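Vadby Bench Arm – Tabletop Picking and Placing

I get asked about the Vadby more than anything else we sell, and it's nearly always the same thing: will it do my chores? So let me tell you what it's good for before you get to the price. It's an arm for a bench. You bolt it down, you show it the job, and it repeats the job – picking up small parts, setting them on a scale, moving them to the next spot. Ulises Quispe runs one in his shop at Clalthorpe for sorting hardwood offcuts, and he told me it took him roughly 30 tries to get the first pick right (he's a patient man!).
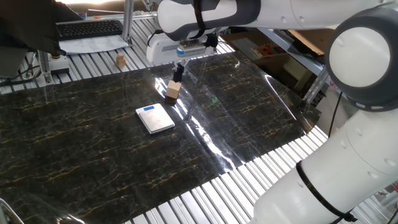 Can it fold laundry or load a dishwasher yet? I wouldn't buy it for either one, because soft cloth and wet plates still trip it up far too often.

Blocks, boxes and small jars are where I'd start. Xuelian Fang in our service department likes to begin new owners on one shape only, then add a second once the first is boringly reliable. The gripper comes with two sets of fingertips, and spares are on the Wisex accessories page. Allow four weeks for delivery, and please measure your bench first – I've had a couple come back!

Item no. 341

Filed under: Benchtop Arms, Small Shop, Home Projects

Related items
Londoño Fingertip Set
Wisex Cable Straps
Vadby Bench Clamp

Last updated: April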